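CHAPTER 5

Soap, Water, and the Skin

Learning goals

After reading this chapter you should be able to:
Name the layers of the outer skin and say what each one does.
Explain how soap lifts oil from a surface.
Tell the difference between cleaning, disinfecting, and sterilizing.
Describe how hard water changes the way soap behaves.
Compare bar soap and synthetic cleansers by their effect on the skin.

Key terms: acid mantle, barrier, corneocyte, emulsion, hard water, lipid, micelle, sebum, surfactant

Opening case: The laundry at Barkamlow

The town of Barkamlow sits above a limestone valley, and its water comes from wells. For most of the last century the largest employer was the Troncoso laundry, which washed sheets and towels for hotels along the coast. Women who worked there had a name for the condition of their hands. They called it "the chalk." By the end of a first winter, the skin over the knuckles turned dull and white, then split.

Milagros Gaete started at the laundry at the age of seventeen and later trained as a nurse. In her notes on those years she wrote that the older workers blamed the heat of the water, the younger ones blamed the soap, and the manager blamed the weather. Each of them had part of the answer. Hot water removes oil from skin faster than cool water does. Soap removes oil that water alone would leave behind. Cold, dry air pulls moisture out of skin that has already lost its oil. The well water added a further problem, which we will come to in Section 5.3.

The laundry closed long ago, but the case is a useful one. It contains nearly everything in this chapter: a surface, a cleanser, a water supply, and a living barrier that has to put up with all of them.

5.1 The outer skin

Skin has three main layers. The deepest is made up mostly of fat and connective tissue. Above it is the dermis, which holds the blood vessels, nerve endings, sweat glands, and hair roots. The top layer is the epidermis. It is thin, it has no blood vessels of its own, and it is the only part that a cleanser normally touches.

New cells form at the bottom of the epidermis and are pushed upward as more cells form beneath them. On the way they flatten, fill with a tough protein called keratin, and die. A dead, flattened cell of this kind is called a corneocyte. The corneocytes at the top overlap in sheets, and the spaces between them are filled with fatty substances known as lipids. Textbooks often compare the arrangement to a brick wall, with the cells as bricks and the lipids as mortar. The comparison is a fair one as long as you remember that this wall is always shedding from the outside and being rebuilt from the inside.

The wall does two jobs. It keeps water in, and it keeps many harmful things out. When the lipids are washed away faster than they can be replaced, water escapes and the surface becomes tight and rough. Small cracks may follow. Substances that could not get through before can now reach living cells, and this is why dry skin so often becomes irritated skin.

On top of the wall lies a very thin film of sweat, oil, and broken-down cell material. The oil is called sebum and comes from glands attached to the hair roots. The film is slightly acidic, and for that reason it is called the acid mantle. Many of the harmless bacteria that live on skin do well in mild acid, and some of the harmful ones do not.

The palms have no sebaceous glands. The backs of the hands have some, but fewer than the face or scalp. Hands are also washed far more often than any other part of the body. The workers in the opening case had their trouble in the place where you would expect it.

5.2 Washing and rubbing

Cleaning the skin combines chemical action with physical action. The chemical action is that of the cleanser and is covered in the next section. The physical action is the movement of water, together with rubbing by the hand or by something held in it.

Rubbing does three things. It spreads the cleanser, it loosens dirt, and it removes corneocytes that were close to falling away. Removing a few of these cells early does no harm. Removing many of them, day after day, thins the wall and has much the same effect as losing the lipids.

The material used makes a difference. A soft cotton cloth has low friction when it is wet. Netting traps air, so a small amount of liquid cleanser gives a large amount of foam. Foam is pleasant to use and helps people spread the cleanser evenly, but it is not a measure of cleaning power. Some strong cleansers make almost none.

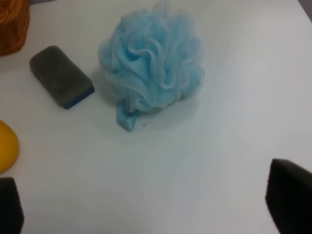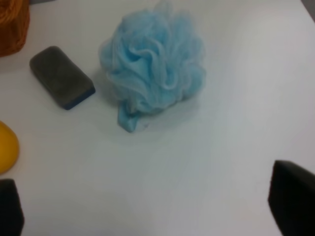
Figure 5.1 Mesh bath pouf and sponge.

Pressure and time matter as well. Light rubbing for twenty seconds will usually clean the hands better than hard rubbing for five, and with less damage. The same is true of the rest of the body. People who scrub hard tend to do it out of habit, and they are often treating roughness that the scrubbing itself has caused.

Anything with folds or pores holds water after use. Warmth, moisture, and shed skin cells together make good conditions for bacteria and mold. An item that dries fully between uses supports much less growth than one that stays damp. Hanging it in moving air is usually enough, though a closed shower stall in August may not dry out from one morning to the next. Washcloths have the advantage that they can go through a hot laundry cycle with the towels.

Check your understanding
Why can roughness caused by scrubbing lead a person to scrub more?
What three things does rubbing do during washing?

5.3 How soap works

Oil and water do not mix. If you shake them together in a jar, the oil breaks into drops, and within a few minutes the drops join up again and float to the top. Most of the dirt on skin is held in a film of oil, so water by itself runs over it and carries off only the loose part.

A soap molecule is long and thin, and its two ends behave differently. One end is attracted to water. The other, a long chain of carbon and hydrogen, is attracted to oil. Substances with this kind of structure are called surfactants, short for "surface-active agents." Soap is the oldest of them.

When soap is added to water in sufficient amounts, the molecules gather into tiny balls with their oil-loving ends pointing inward. A ball of this kind is called a micelle. When soapy water meets an oily surface, the oil-loving ends push into the oil. Rubbing breaks the oil film into droplets, and each droplet ends up surrounded by soap molecules with their water-loving ends facing out. The droplets can no longer join together. They stay suspended, forming an emulsion, and the rinse water takes them away along with whatever dirt they hold.

Soap cannot tell the oil in dirt from the lipids in the skin. It takes some of each.

Hard water

Water that has passed through limestone carries dissolved calcium and often magnesium. It is called hard water. Calcium joins with soap to form a gray-white solid that will not dissolve. This is the scum seen on bathtubs, and it has two effects on washing. Part of the soap is used up before it can do any cleaning, so people use more. The solid also clings to skin and cloth and is difficult to rinse off.

At the Barkamlow wells the water was very hard. The Troncoso laundry made up for this by adding extra soap and washing soda to the tubs. Washing soda softens water, but it is strongly alkaline, and alkaline solutions swell the corneocytes and loosen the lipids between them. The white film that gave "the chalk" its name was probably a mixture of dry, lifted skin and soap scum.

Soap is made by treating fat with a strong alkali, and even a well-made bar gives a mildly alkaline lather. After washing with it, healthy skin takes a few hours to return to its usual acidity. Synthetic surfactants can be made at almost any level of acidity, and most are not much affected by calcium. Products based on them are sold as bars and as liquids, and the word "soap" is often used loosely for both.

5.4 Clean, disinfected, sterile

These words are mixed up in daily speech, so we will fix their meanings now. To clean is to remove dirt, oil, and many of the microbes that come with them. To disinfect is to kill or disable most harmful microbes on a surface. To sterilize is to destroy all microbes, including the tough resting forms called spores.

Skin can be cleaned. With alcohol and similar products its microbes can be greatly reduced for a time. Living skin cannot be sterilized - any treatment strong enough to do it would destroy the tissue. Surgeons wear sterile gloves for this reason even after careful washing.

Activity 5.1 Soap in hard and soft water

Work with a partner. You will need 2 clear jars with lids, distilled water, a spoonful of Epsom salt, and a plain bar soap.

Fill each jar halfway with distilled water. Dissolve the Epsom salt in one jar and label it. Shave the soap finely and add an equal pinch to each. Close the lids, shake both jars for the same length of time, and let them stand. Record the height of the foam and whether the liquid underneath is clear or cloudy. Then repeat the activity with a liquid cleanser whose label does not list soap, and compare your results before you go on to Section 5.5.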